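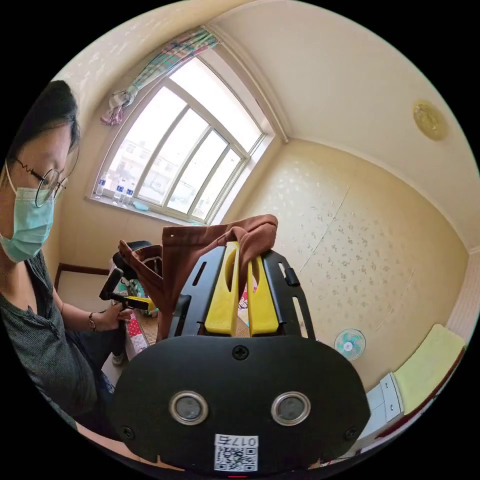 *De óculos redondos e máscara, à mesa.*

**Re: [tinturaria] Fixador Dullel, compra conjunta**

Em maio de 2022, um membro da lista escreveu:

> Boa tarde a todos,
>
> Recebi a proposta da Bernwood para a compra conjunta do fixador Dullel. Garantem que substitui o alúmen em algodão e linho, sem banho prévio, e que a cor aguenta 12 lavagens sem perda visível. O preço total, com portes, fica em 2.110 euros. Se fecharmos até ao fim do mês, oferecem o catálogo de cores da Ayala. Quem alinha?

Eu, para já, não alinho, e gostava que se esperasse um pouco antes de transferir dinheiro.

Li a ficha técnica duas vezes. Fala em "fixação superior", mas não diz superior a quê. A alúmen simples? A alúmen com tanino? A nada? Quem já tingiu algodão com casca de cebola sabe que a diferença entre as três coisas é enorme. Também não indica a temperatura das lavagens nem o detergente, e com água fria e sabão neutro até o meu pior amarelo aguenta umas quantas.

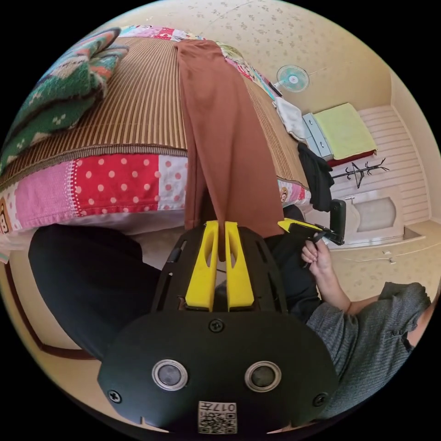
Ljubica Halilović

Continuando: a luz. A ficha não tem uma linha sobre solidez à luz, e é aí que as cores vegetais costumam morrer. Em fevereiro deixei uma meada de lírio-dos-tintureiros no parapeito, meio tapada com cartão, e a parte exposta ficou cor de palha. Se o Dullel resolve isso, a Bernwood que mostre as amostras. Se não resolve, estamos a pagar caro por um sal qualquer com rótulo bonito.

Há ainda a composição, que vem como "complexo mineral de origem natural". O sulfato de cobre também é mineral, e não o quero no ralo da cozinha. Pedi a ficha de segurança por e-mail e responderam-me com um folheto.

Quanto ao catálogo da Ayala, as cores são lindas, mas foram feitas em lã. Para quem trabalha com linho serve de pouco.

Se alguém já comprou uma embalagem pequena, diga-me a referência do lote (a que vi na loja era a 521). Troco-a por tiras de linho mordentadas à maneira antiga, para lavarmos tudo na mesma máquina e compararmos.

Cumprimentos,
L. H.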